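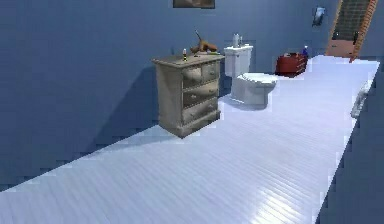 One end of a simulated house: chest of drawers, toilet, red cabinet, stairs.

Privside > Opinion > Automation

5 min read

Print this article | E-mail this article

Slow down and look at the rooms

I work on the data side of Vumiveck, which means I spend my days collecting examples for a system that is supposed to learn its way around a house. The houses are simulated. An operator sits at a desk with a controller, gets an instruction such as "go to the nightstand and face the drawers," and drives a viewpoint through the rooms until the instruction has been carried out. The software keeps the views, the moves and the words. That bundle is one example, and we need a great many of them.

My opinion, which has made me unpopular at a few planning meetings, is that we collect too many and look at too few.

The pressure to collect is easy to understand. A count is the one number everybody in the building can read. It goes up every week, it fits on a slide, and a customer who has never seen a training run can still tell a big number from a small one. When a model does badly, the cheapest suggestion in the room is always more examples. Sometimes the suggestion is correct. I have watched a model get better for no reason I could find except that we fed it more of the same.

But I have also sat down and gone through what we feed it. Last winter I opened one batch from the layout we call Lloyd and watched more than 400 runs from start to finish. It took me most of a week. A large share of them were the same run. The operators had found the shortest path between the usual starting point and the usual goal, and they took it over and over, because they were paid by the finished run. I don't blame them. I would have done the same thing. What we had on disk was a thick stack of evidence that a person can cross an open floor in a straight line.

The corners of the house were hardly in there. Few runs went near the foot of the stairs. Hardly any operator had turned around in the middle of a room to check what was behind. If you train on that, you get a system that is confident in the open and lost anywhere near a wall, and then somebody writes a report saying the model has trouble with walls.

The instructions had a similar weakness. Whoever wrote the list for Lloyd had worked from the names of the objects and never opened the layout. "Go to the cabinet" is a fine sentence until you are standing in front of a chest of drawers and a low red box, and you have to decide which one the writer would have called a cabinet. Some operators picked one, some picked the other, and both were marked correct. A person reading the transcripts would never catch it. A person looking at the room for ten seconds would.

I hear two arguments against spending time on this. The first is that simulation is cheap, so waste doesn't matter. The rendering is cheap. The operators are not, and neither is the week it takes to find out that a batch taught the system something we didn't want. A bad example costs the same to collect as a good one and then goes on costing, as it sits in the set and gets used again every time we train.

The second argument is that a simulated house is only a stand-in, so there is no point in fussing over it. The edges are jagged, the floors shine in ways that floors don't, and a real home will look different anyway. I agree that it will look different. I think that is a reason to be fussier. The polish of the picture is the part I care about least. I care whether the operator had to choose between two routes, whether the goal was in sight at the start, and whether there was something in the way. Those things carry over to a real hallway much better than the color of a wall does.

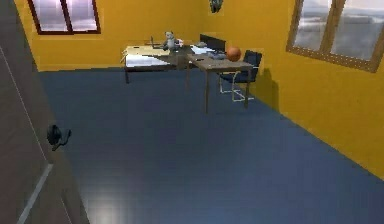
Doors are my favorite case. An open door hides part of a room from anyone coming through it, and people handle this without thinking. They take a step, lean, look around the edge, and then decide where to go. Our operators rarely recorded any of that. Many of them started a run already inside the room, since the tool let them, and the ones who did come in from the hall went through the doorway at full speed with the goal already known from the last run. The hesitation is the useful part, and we were rewarding people for leaving it out.

So for the second layout, Bilska, we tried it another way on a small scale. We changed four things. Operators were paid by the hour. The starting point moved every time, including to places outside the room. Nobody drove the same instruction twice. And before writing a single instruction, the person writing them had to spend a morning in the layout, moving around and noting what could be seen from where.

The count dropped, as you would expect. Operators complained about the first week, mostly about the starting points, and one of the complaints was fair: a few starts put the viewpoint so close to a piece of furniture that there was nothing to see but a brown surface. We kept some of those and threw out the worst. The runs that came back were slower and much less tidy. There are wrong turns in them. There are runs where somebody goes to the window, works out that the desk they want is on the other wall, and comes back.

I would like to report that the Bilska set beat the Lloyd set by some enormous margin. I can't. We haven't trained on enough of it to say, and the comparison is muddied by the two layouts being different to begin with. What I can say is that when a model trained on it does something odd, I can usually go back and find the examples that bear on the question. With Lloyd I mostly found the same straight line.

I am asking for a modest change. Put somebody's hours aside, every week, for watching runs from beginning to end. Let that person stop a batch. On the slide with the count, add a second number for how many were watched, and put it in type of the same size. Ours would have been embarrassing for most of this year, and I think the people paying for the work ought to see it.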